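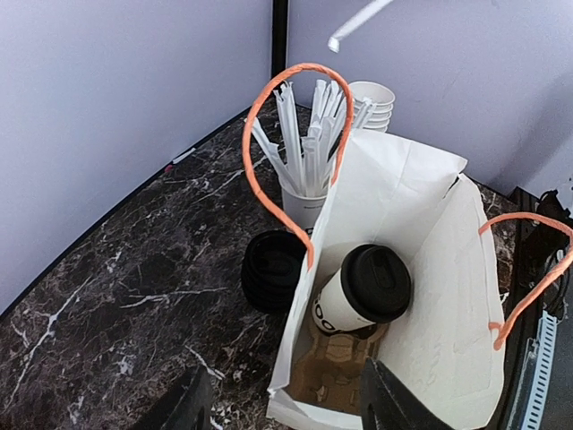

A dark, white-veined countertop set against pale wall panels.

Drimell Head Coach Sets Out Priorities Ahead of Truredbridge Visit

The head coach of Drimell Soccer Club has called for patience in the final third as the team prepares for its October meeting with Truredbridge, the current league leaders.

Drimell have lost only one of their last nine matches but sit four points behind the visitors, a gap the coach attributes to late goals conceded away from home. "We have given up leads in places where a stronger side would have closed the match out," the coach said after morning training at the Flarken ground. "The players have seen the film. They know which moments cost us."

Asked whether the defensive shape would change, the coach confirmed that the back line would remain as it was in the draw at Bittencourt. The midfield is less settled. Two starters are returning from muscle injuries, and neither has been promised a full match. "They will tell me they are ready, and the medical staff will tell me what is true," the coach said. "I listen to the medical staff."

Truredbridge have scored 26 goals this season, seven of them from corners. Drimell spent much of the week on set pieces, with the reserves delivering the ball from both sides. The coach described the work as repetitive and said the squad had accepted it without complaint.

On the subject of a new contract, the coach was brief. Talks with the club are continuing and will resume after the winter break. "My agreement runs to the end of the season – that is enough for me to do my job," the coach said.

The club expects the main stand to be full. Supporters are asked to use the north entrance, as the east gate remains closed for repairs. Kickoff is at 4 p.m.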